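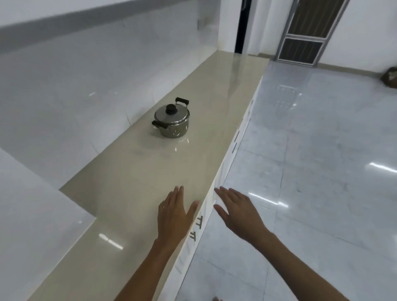

In March the Gil community kitchen program completed its second term, and 23 newcomers finished the full course of low-cost home cooking. The recipes were rewritten by Viktória Medve so that each one needs a single lidded pot, like the stainless steel one with black handles, and no oven. Participants in rental units had asked for this many times – most have only a hotplate.

Spending on groceries was $1377, and $400 remains for the next term. In-ho Min has translated the recipe booklet into Korean, and 108 copies were printed. The Hungarian version is delayed, as we still wait for the proofreading. We would like to move the Friday class to the evening, if the hall agrees.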